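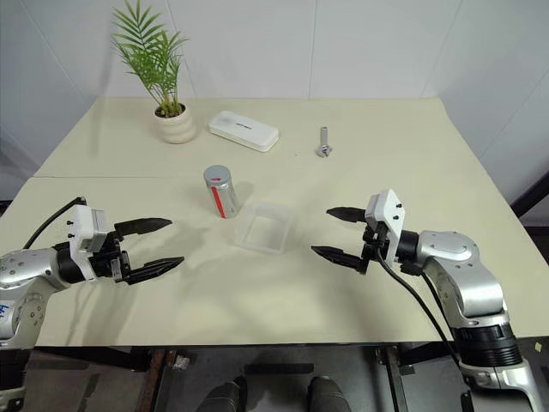

Ordering FAQ: Work Gloves and Safety Wear

Home > Support > Ordering FAQ

Products Custom Logo Shipping Contact

3 min read

What does Trokuvmont make?
We make coated work gloves, knit sleeves and rain ponchos for wholesale buyers. All sewing and dipping is done at our Oltumton plant. Packing is done at the Drultusgate warehouse.

What is the minimum order?
For stock gloves, 260 pairs per style. You can mix sizes within a style. For gloves with your logo, the minimum is 582 pairs, and all pairs must use the same print color.

Can I get samples first?
Yes. Stock samples are free and you pay the freight. Logo samples are charged, and the charge comes off your first bulk order.

How long does production take?
Stock items leave the warehouse in five working days. Custom orders take 20 working days after you approve the sample. Orders placed in February take longer due to the holiday shutdown.

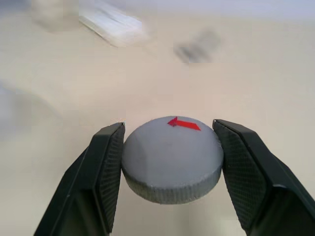
Round gray item held between two black gripper fingers

Which glove should I choose for oily parts?
The Đào line has a sandy nitrile palm and is the one most machine shops order. It comes in sizes 7 to 11. For dry assembly work, the thinner PU palm costs less.

Can the gloves be washed?
Wash the Đào line in cool water with mild soap and hang to dry. Do not bleach or tumble dry.

How are cartons packed?
Twelve pairs to a bag, ten bags to a carton. Ponchos are packed 89 to a carton.

What if the goods arrive damaged?
Send us photos of the carton and the label within seven days of delivery. We replace damaged pairs or credit your next order.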